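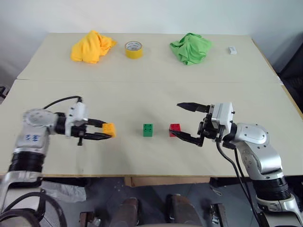 Waiting is the part of two-arm work that costs the most time, according to Aušra Butkienė, and the new planner from Cirkon was written to remove it. The company released version 4 of the software on November 22, 2019.

Older versions planned one arm first and treated the second as an obstacle. Now both paths are computed together, and the planner checks them again every 20 milliseconds while the arms move. If one gripper is late with a toy block, the other arm can slow down or take a different block.

Cirkon compared the two methods on 943 recorded block tasks. The mean planning time fell to 41 milliseconds, the company says. Younes Tahiri, who leads the planning group, said that tasks with soft objects such as cloth are still difficult, as their shape is hard to predict.

The software firm Bilgate has tested the planner since October. Existing users must convert their old configuration files before they install the update.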